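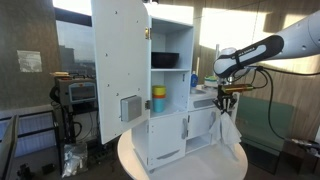

posted by Baumgartner

So the play kitchen has a fridge, and the fridge finally has shelves with things on them, and I am far too pleased about this for a grown adult. I told you back in April that I was going to stop buying tiny food and start sorting out the tiny dishes first, and I have (mostly) stuck to it.

The big black bowl got the upper shelf all to itself. It takes up nearly the whole width, so there wasn't much of a debate. I know, I know, a bowl that size looks silly in a fridge this small, but we don't have a proper cupboard in this kitchen and the fridge is the only tall thing with a door. The cups went on the shelf underneath, nested in one stack with yellow on top, then orange, then light blue. I tried them side by side for a while and every single time the door got slammed, over they went. Stacked is better. Stacked and pushed over to the left is better still, and it leaves a bit of room for whatever gets shoved in there next, which in this house is usually a sock.

Can we talk about the hinges? They're a brass color, and every other bit of hardware on this thing is gray or silver, and it bugged me for a good two weeks. I had a whole plan to swap them. I even had a cart full of little hinges on Flitero before I came to my senses, mainly because I couldn't find the screwdriver. Now I kind of like them! You only notice them when the door is wide open anyway, same with all the screw holes on the inside.

The other change is the counter. I used to leave everything out – pots, lids, plastic croissants, the lot – and the sink was permanently buried. My rule now is that the counter gets what a person would really leave out on a counter, so the little blue bottle with the white cap can stay. I've decided it's dish soap. My kid has decided it's milk, or medicine, or "sauce," depending on the hour. I've lost that argument more times than I can tell you and I'm at peace with it.

Which brings me to linens. A toy kitchen needs a towel! I will die on this hill. I had an old cream one in the rag bag from an Esuvau set I bought years ago, soft as anything, and it seemed a shame to let it go to polishing shoes. 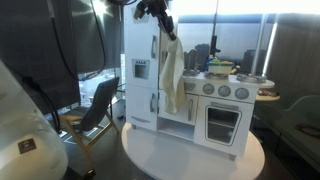 It's way too big, obviously. Hang a towel like that between the fridge and the stove and it comes most of the way down and gets in front of the fridge doors. I'm thinking of cutting it into 4 and hemming the pieces, which would give us one to hang, one to lose, and a couple to use as doll blankets, and that's where they'd all end up regardless. If anyone has a trick for hemming that loose kind of cloth without it going wavy, please tell me in the comments. My machine hates it. I might just do it by hand in front of the TV.

The green pot with the yellow lid lives on the burner next to the sink now. There's a second burner down at the far end that has nothing assigned to it yet, and I keep going back and forth about a frying pan. Hamo had a nice little one last time I looked, but it was sold by itself for more than I paid for my own frying pan, so I'm waiting on a yard sale.

Still on my list: something for the bottom drawer under the fridge, some kind of hook for the towel once it's cut down, and a wipe around those three dials, where the crumbs get in. Real crumbs, by the way. Somebody has been serving real crackers out of this kitchen and I have my suspicions.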